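Evening, September

I slept badly and woke before six, so I decided to do the linen today and not wait for the weekend. The cupboard in the corridor has been bothering me for a month. When I open the door, something always falls on my feet, usually a pillowcase.

First I took everything out and put it on the bed. Then I separated the kitchen towels from the bath towels, and this alone took until my second coffee. I have many more kitchen towels than one person needs. Some are from my mother, some I bought at the market in Gumdale in my first year, when I did not know yet how small my kitchen will be. The checked ones I like the most. They dry the glasses well and they do not leave hair on them.

I spread the blue cloth to work on, as Benvinda Fonseca taught me. She says light towels should be folded on a dark color, then you see every crooked edge. I think she is right, although it makes me slower, as now I see all of them.

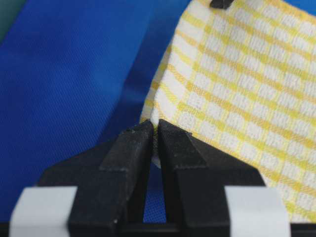
The yellow and white check, held by one corner.

Her other rule is to find the corner first. I used to take a towel from the middle and shake it, and then turn it round and round looking for where it begins. With the corner in the hand it is much easier. You let the rest hang, look for the second corner, and pull the two apart until the edge between them is straight. The squares help also. If the lines of the check run parallel to the fold, it is good. If they do not, I open it and begin again.

I tried to fold in 3, the way they do in the shop, but on my shelf this is too thick. In the end I went back to half and half again, which my mother would do. Bülent telephoned in the middle of it and I had to leave everything. He wanted to know if I still have his big pot. I have it. I said I would look.
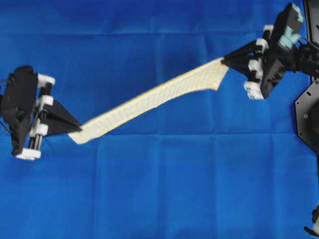 A towel pulled from both ends becomes like a ribbon, and you have to lower it slowly or it twists and the creases stay inside. I do not iron kitchen towels, so for me this part is important. I smooth it with the side of the hand, from the center to the outside, and then I leave it for a minute before I make the next fold.

By lunch the two upper shelves were finished. The sheets I pushed back as they were, I had no more patience. Vitória Paiva will come on her way from Droltside to take the old bath towels for her dog, so they are in a bag near the door.

Tomorrow: the sheets, call Ashraf Kamel about the window, return the pot.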